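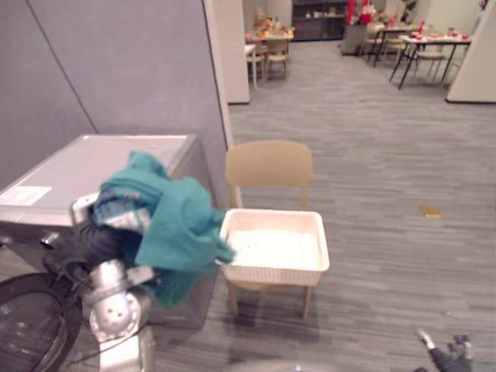

洗衣区，六月。蓝绿色的布料和深色的几件混在一起，右边椅子上是白色的筐。

六月，上午整理记录

今天继续写洗衣角落的布置。中文不是我的母语，有些词用得不准，请看的同事直接在旁边改，不用客气。

洗衣机还是靠着灰色隔板放，我没有移动它。椅子放在洗衣机的旁边，筐放在椅面上。上个月我们把筐直接放在地毯上，每次取衣服都要弯腰很低，我的腰不喜欢这样。现在筐口的高度比较合适。缺点也有：椅面比筐小一点，筐的前边会伸到椅子腿的前面。如果把重的湿毛巾都堆在前边，我担心会翻。所以我写一条规则：重的东西先放，放在靠近椅背的一边，轻的放在上面。

椅背也有一点用处，筐往后推的时候，碰到椅背就停了。Nevell那边的同事建议用带轮子的小车，我看了Karaki的目录，最便宜的一种要3,575，太贵了，而且地毯上轮子走得不好。先用椅子。

关于分类。现在的做法是按颜色分深浅，再按厚薄分。蓝绿色应该算深色还是浅色，我们讨论了两次，没有结果。我暂时把它算在深色里，和藏青、灰色一起洗，水温用低的。Skoltham的洗涤说明（第5页）写新的有色布料要单独洗第一次，这一点我同意，请大家新领的毛巾先不要混进来。

一次最多放6件厚衣服。这个数字是上个月试出来的，多了以后甩干不均匀，机器声音很大，隔板也跟着响。薄的衣服可以多放一些，看桶里还有没有一个手掌的空间。
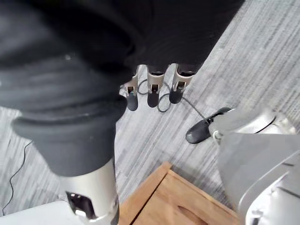 深炭灰色的厚料，卷边和褶子很多。

厚的衣服比较麻烦。这种深灰色的料子，像厚针织或者抓绒，一团起来就有很多层，里面的褶子干得最慢。上次收的时候外面摸着已经干了，我叠好放进柜子，第二天打开有味道，只好再洗一遍。以后厚料的处理顺序我这样写：

拿出来先抖开，抖两三下，不要一团直接放进筐里。
卷起来的边要翻平，袖口和下摆都检查。
烘完以后用手伸进最厚的折里摸，如果还凉，就再加时间。
深色厚料会掉毛，和毛巾分开烘。

烘的时间现在是80分钟，这是对厚料说的。毛巾不需要这么久，我下次单独记一个数。

洗涤剂换成了Purkavora的无香型，用了一个星期，气味比以前轻，但是量杯的刻度很难看清，我用黑笔在杯子外面画了一条线。请不要把那条线擦掉。

地毯的问题：灰色条纹的地毯块看起来不脏，其实线头很多，吸尘器要顺着条纹的方向走一次，再横着走一次。小的纸片也容易留在地上，离开之前请看一眼椅子右边那块空地，看见了就捡起来。

还没有做的：
筐底垫一块防滑的垫子，试试是不是更稳。
问清楚蓝绿色的毛巾是不是会掉色，可以拿一小块白布一起泡半个小时。
在墙上贴一张分类表，字要大一点，中英文都写。
滤网上次清洗的日期没有人记，从下次开始写在本子最后一页。

下午要去取新的衣架，垫子如果有合适的就一起带回来。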